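Premeo Laptop Backpack Review: Six Months of Daily Hauling

Posted 4th October by Carolina Falcão

I put off writing this one because I wanted to be fair to the bag. My old backpack lasted me through college and two jobs, and when the bottom seam finally went (on a train platform, with my lunch in it) I was in a mood to hate whatever replaced it. I bought the Premeo in April, paid $59 for it in a spring sale, and have carried it nearly every working day since. So I've got opinions!

First, what I use it for, so you know whether any of this applies to you. I don't have a fixed desk at work. We share long tables, and at the end of the day everything goes home with me or into a locker that sticks. That means a laptop, a charger, a pencil case, a water bottle, a notebook, lunch on good days, and a lot of little bits that I swear breed overnight. I walk a good part of the way, too, so comfort matters more to me than looks.

Comfort

Pretty great, once I figured out the straps. Out of the package they were stiff and I had them way too long, so the whole bag hung off my back and bumped me with every step. Hinata Kobori, who sits across from me and hikes for fun, shortened them by a couple of inches and told me to stop wearing it like a seventh grader. Huge difference. The padding is on the firm side and it has stayed firm, and the back panel doesn't get as sweaty as I expected in July. It does get a bit sweaty. I don't think there's a backpack on earth that doesn't.

There's no chest strap. I didn't miss it, but if you bike to work you might.

The main compartment

One big space with a padded sleeve against the back. My laptop slides in easily, and there's room next to it for a folder without everything getting tight. The sleeve doesn't go all the way to the bottom of the bag, so when I set it down a little too hard there's still some cushion underneath - a small thing, but my last bag didn't have it and I've got the dented laptop corner to show for it.

What I don't love is that the rest of the compartment is just a hole. No dividers, no loops, nothing. Soft stuff sinks, hard stuff slides on top of it, and by Wednesday-level tiredness I'm digging around with one arm in up to the elbow looking for my keys. I ended up buying a cheap zip pouch from Grondik for the small things, and that fixed most of it. But I do think a bag in this price range should come with at least one inside pocket with a zipper.

The front pocket

This is where my pens, earbuds, gum and bus card live. It's wide enough to get a whole hand into, and I can open it while I'm wearing the bag on one shoulder. Flat things are fine in here. Anything chunky makes the front bulge and then you're fighting the main compartment for space, so my charger moved to the back after the first week.

The zipper was sticky for the first month. I ran a bit of candle wax along the teeth (thanks, Mom) and it has run smoothly ever since.

How it holds up

Really well so far. The stitching at the top of the shoulder straps is where these things usually go, and I check mine every so often like a worried parent. One loose thread, which I snipped, and no more since. The gray hides dirt nicely. Coffee, pencil dust, something green from the bottom of my lunch box... all gone with a damp cloth and dish soap. I have not put it through the wash and the label says not to.

Rain is a mixed story. Light drizzle is no problem. I got properly soaked walking home in August, and the outside of my notebook was damp when I unpacked. The laptop was dry in its sleeve. If you live somewhere wet, get a cover.

Compared to the Langat

My coworker Emmanuel Gachanja has the Langat, so we swapped for two days. His has way more pockets and a proper water bottle holder that keeps the bottle upright. It's also heavier when it's empty, and I kept forgetting which pocket I'd put things in. He liked how light mine was and complained about the lack of dividers within five minutes. We were both happy to swap back.

Would I buy it again?

Yes, at the sale price. At full price I'd think harder and probably look around a little first. It's comfortable, it's plain in a good way, and it swallows the contents of my half of the table with room left over. Just budget for a pouch.
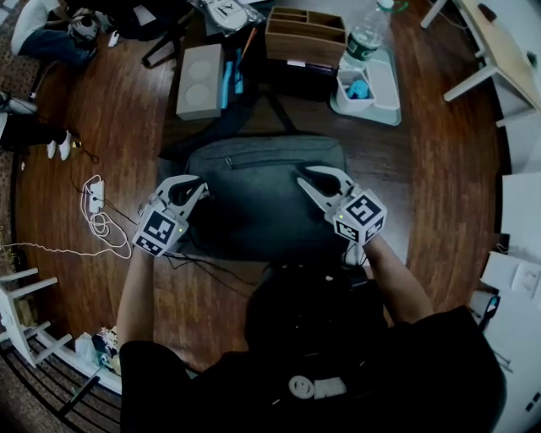 Quick notes before you order

The gray looks darker in person than it did on my phone. The straps need adjusting right away, so take five minutes for that before your first long walk. Returns were free when I bought mine, but check the page because these things change. And keep a stub of candle in a drawer for the zipper.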